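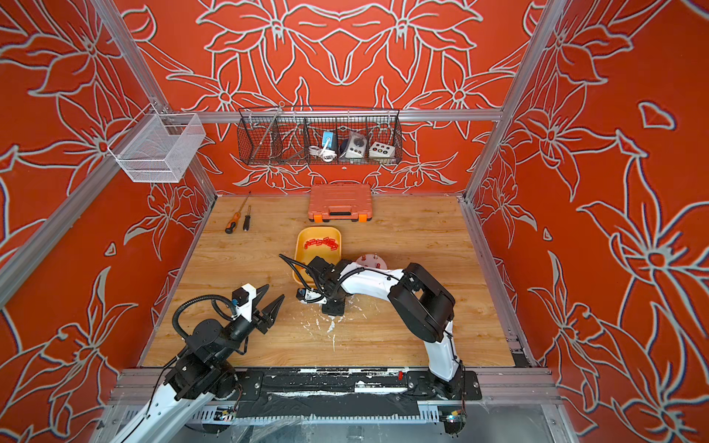 *A Jestero test cell at Grornbridge: two arms, one yellow tray of small red parts, and the lily wallpaper.*

**Jestero 7 ships in January with a planner that lets two arms share a table**

GRORNBRIDGE, 30th December. Tzavaras, the maker of the Jestero control software for small robot arms, today announced version 7, a release the company describes as "mostly the planner, and then everything we broke by changing the planner." It will be available to all license holders in January.

The main change is in how Jestero handles two arms working over the same surface. Earlier versions split the table down the middle and gave each arm its own half. This was very safe. It was also very slow, as anything sitting near the line had to wait while the arms extended each other every courtesy. Version 7 drops the line. Both arms are now planned together, and the plan is redone every 35 milliseconds, so one arm can reach into a tray while the other is on its way over.

Perception has had some attention too. Small plastic parts in a heap remain the least popular job in the building, and the new grasp finder was tuned on 648 recorded picks from shallow trays. It now looks for a part it can get hold of without dragging its neighbors along. When it can't find one, it says so in the log, in a full sentence. The old error code has been retired after long service.

Customers have asked whether the software minds a busy background. The test cells at Grornbridge are lined with orange-red wallpaper covered in very large lilies, and the camera calibration tool was developed in front of it. Tzavaras considers the question answered, though it will not be supplying the wallpaper.

Also in this release:

- A replay viewer that shows both arms on one timeline, with a scroll bar that goes backward
- Import of work cell layouts from Cimance, including side walls and hanging baskets
- Gripper settings saved per tool, no longer per mood of the last user
- A dark theme, requested more often than collision checking

Existing projects open in version 7 without conversion. Projects that relied on the old center line will run as before until the setting is switched off by hand, and the release notes suggest doing this with the speed turned down and a hand near the stop button. Updating takes around 2 hours per cell, most of it calibration.

Pricing is unchanged. Release notes and the upgrade checklist are on the Jestero download page, and press questions can be sent to the Tzavaras office in Grornbridge, which reopens in January.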